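Writing the Journey: Notes for Session Four
Getting there, and what to do with the hours in between 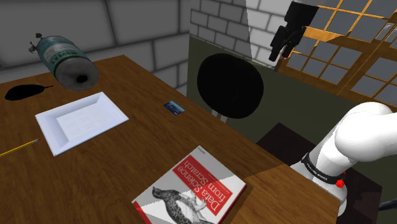 Before we begin

Welcome back, everyone, and thank you for the homework pieces, which I read over two very happy evenings with a pot of tea and a packet of biscuits that I had promised to share. Those of you who wrote about breakfast in strange hotels have made me hungry for a week. I'll hand back the marked copies at the break.

Last time we looked at arrivals – the first smell of a place, the first wrong turning, the taxi driver who tells you his whole life. This session goes back a step. We are going to think about the journey itself, and in particular about long overnight journeys by coach, train or ferry, where on the face of it very little happens and you are half asleep for most of it.

New members, please ask Samina Swati for the notes from the first three sessions. She has spare sets in her bag.

1. Why bother with the journey at all?

Many travel pieces start at the hotel door, and there is nothing wrong with that if you are short of words. But readers do like to be carried somewhere. If you take away the night on the ferry, the morning in the harbour loses a good deal of its shine, and I think you can feel that in a piece even when you can't put your finger on what is missing.

There is a practical side too. Somebody reading your piece may want to make the same trip, and they will be very glad to know that the café shuts at ten, or that the lower bunks are colder than the upper ones. Put those things in. They can sit quite comfortably beside the moonlight.

2. Time

Time goes peculiar on a long trip and beginners tend to handle it in one of two ways. Either they give us the clock at every turn (at 9.15 we did this, at 9.40 we did that), or they write "many hours later" and hope we won't mind. Try something in between. Choose two or three moments in the night and stay in each of them for a proper paragraph, then let the rest go by in a line.

Sidra Naqvi has kindly let me use a passage from her piece on the night coach from Gumemari to the coast at Toromar:

"The lights went off after the second village and the man in front took off his shoes. I ate my egg sandwich in the dark, very slowly, as if it might have to last until spring. When I woke the windows were grey and there was a goat looking in."

I love this. We have no idea how long she slept and we don't need to. Notice that she doesn't tell us she was tired or that the coach was uncomfortable, though I believe her on both counts. Notice also the goat, which gets no explanation whatsoever.

3. Food on the way

You will have gathered that I am fond of food in travel writing. On a journey it does a lot of work for you, because there is so little else to look forward to, and people's manners come out when they unwrap a parcel of something. Who offers it round? Who turns towards the window and eats alone?

A few small pieces of advice:

Name the dish if you know its name, and if you don't, say what was in it.

Go easy on "delicious". You may have one per piece. I am quite strict about this, as Asif Marwat will tell you.

Say what you paid, if you remember. Prices date, but they are lovely to read years afterwards.

If it was horrible, say so, and be kind to whoever cooked it.

Deming Cui's account of the dining car on the Altunik line is a good one to look at again (it was handed out in session two). He spends nearly half his piece on a bowl of noodle soup and the business of keeping it on the table through the bends, and by the end of it you know the railway very well indeed.

4. Other people

Here we have to be a little careful. A fellow passenger hasn't agreed to be in your story, and a night spent sitting beside someone can turn up all sorts of private things. My own habit is to change the name and leave out the home town, and if they told me something in confidence I leave that out as well, however much it hurts to do so.

Conversation should be short on the page. Most of what people say on a train is about the train. Keep the one line that surprised you and let the rest rumble along underneath.

5. The notebook

Please carry one! A small one, and a pencil, as pens have a nasty way of leaking in aeroplanes. Write in it on the journey, when your handwriting is dreadful and you think there is nothing worth putting down. Usman Warraich fills his with single words and works from those when he gets home, which I have tried and can't manage – I need whole sentences or I forget what I meant. Find out which sort you are.

Exercise for the session (in pairs, twenty minutes)

Tell your partner about the longest journey you have ever made. Your partner writes down only the things they could see, smell or taste from your telling. Swap over. Then look at each other's lists and mark the item you would start with.

Homework

Write 600 words on a journey where you slept for at least part of the way. Leave out the arrival altogether and stop before anyone gets off. Typed if possible, double spaced, with your name on every sheet, please, after the muddle last time.

If you are working towards the longer piece for October, the limit is 3,000 words and you are welcome to fold this one into it.

Reading

The chapter on ferries in the Jafri handout, and Sidra's full piece, which is at the back of this pack. Read hers aloud if you have the house to yourself. It is much funnier that way, and the goat comes back on the last page.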